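Getting Gloves, Hats and Scarves Ready for Winter

Most knitwear that gets thrown out was damaged in storage or in the wash, and seldom by being worn. An hour in November is enough to go through the whole family's basket.

Sort first

Empty everything onto a clean table. Match the gloves into pairs and turn each one inside out to check the fingertips and the base of the thumb. Thin spots show up best against a bright window. Put anything with a hole in a separate pile, because a small hole becomes a large one in the wash. Single gloves go in a bag by the door until the end of the month. After that, use them for dusting blinds.

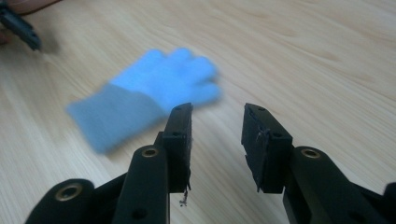 Mend before washing

Use yarn a little thinner than the original. Sewing thread is too fine and cuts through the stitches. Work from the right side, start a few stitches outside the hole, and don't pull tight. For a fingertip, push a thick marker pen inside the finger to keep the two sides apart while you sew. Weave the ends in on the inside. Knots rub.

A cuff that has gone slack can be tightened with a line of thin knitting elastic run through the back of the ribs. Two rows are usually plenty.

Washing

Read the label. If there isn't one, treat it as wool:

Fill a basin with cool water and a teaspoon of wool wash.
Press the item under and leave it 15 minutes. Don't rub.
Lift it out with both hands, supporting the weight.
Rinse in water of the same temperature.
Roll it in a dry towel and lean on the roll.

Acrylic can go in the machine in a mesh bag on a cold gentle cycle. Keep it out of a hot dryer. Heat flattens acrylic for good and the stretch won't come back.

Wash dark reds and navy by themselves the first time.

Drying

Dry flat, on a towel, away from the radiator. Pull ribbing together with your fingers while it is damp so it dries narrow. Hats keep their shape over an upturned bowl. Gloves should be turned once, after a few hours.
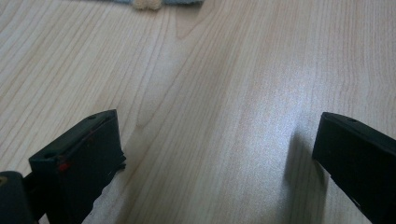
Pilling

A fabric comb takes pills off smooth knits. Hold the knit flat with one hand and comb in one direction only. Battery shavers are faster but will catch a loose stitch, so go over the piece first and tuck any loops through to the back with a crochet hook. Don't use either one on mohair or anything brushed.

Storing

In spring, wash everything again before it goes away. Moths go for skin oils and food stains. Fold, never hang. A lidded plastic box works if the knits are fully dry. Cedar blocks need a light sanding each year or they stop smelling of anything. Label the box on the short end so you can read it on a shelf.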